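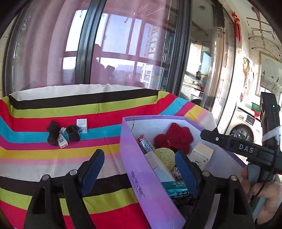
Beat Leitner
Automation reporter

A new code of practice for collecting robot training data in people's homes came out in September, and the firms behind it would like us to be impressed. It runs to 40 pages. I have read them all, and I am not there yet.

The code was drawn up by Sevier, which sells hand-held grippers, and Memia, which hires people to use them. Workers take the tool into a flat, squeeze the handle to pick things up and put them down, and the recordings are later used to teach robot arms the same movements. A box of odds and ends on top of a fabric bin, with baby shoes and a medicine box beside it, is an ordinary enough place to work.

That ordinariness is where the trouble starts. The code has eight rules, and the fourth says that "personal items should be cleared from the work area where practical". It does not say what a personal item is. Is a medicine box one? A carton with a QR code on it? What about the tall blocks of flats you can see through the window, which might tell a patient stranger which part of town he is looking at? I put these questions to Memia. A spokeswoman replied that collectors "are trained to use their judgement".

Training, according to the code's own annex, lasts 40 minutes.

There are decent things in it. Finger pads must be checked before each session and changed when they start to peel. Cables have to be kept clear of the wrist. Householders must sign a form in a language they read, and they can ask for a recording to be wiped up to the moment it is handed over to a customer. After that they can't, and the form says so in the smallest type on the page.

The bigger gap is checking. The trial behind the code took in 893 sessions in Clurkau, and the report on it says that "very few" broke the rules. It does not give the number. Nor does it say who looked, though a footnote mentions that reviews were carried out by the collection teams. In other words, the people who made the recordings marked their own work. When I asked Sevier whether anyone from outside had seen even a sample, I was told that this was "under discussion for a later version".

Lu, a tenants' advice group in Clurkau that was sent an early draft, asked for two changes: a plain list of things that must be out of view before work begins, and a named person to ring when something goes wrong. Neither made it in. The final text thanks the group for its comments all the same.

Firms can sign up to the code from this month. There is no fee, no inspection and no penalty for ignoring it, and those that sign may put a badge on their website. Sevier and Memia have put theirs up already.

Comments on the code can be sent to Sevier until the second version is drafted. No date has been set for that.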